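Kuruc bonus plan goes to a vote

Shareholders in Kuruc will be asked in November to approve a new bonus plan for the lender's top 5 managers. The board calls it a retention measure. Retention from what is not explained. The bank closed 411 jobs this year, and none of the people who lost them were offered a payment to stay.

Chair Ludmila Holub says the targets are "demanding." Perhaps they are – but the 22-page notice leaves them out, and investors are being told to wait for the annual report, months after the vote.
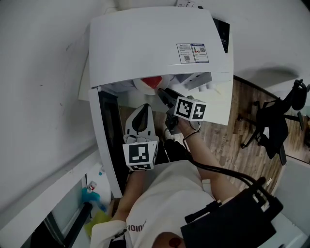 What Tritbridge wants

Tritbridge, the fund that has pushed Kuruc for better disclosure, says it will vote no unless the targets are published first. Its analyst Natália Brabec points out that the last plan paid out in full in a year when complaints reached 722. The bank says service has improved since then. It gave no new figure when we asked.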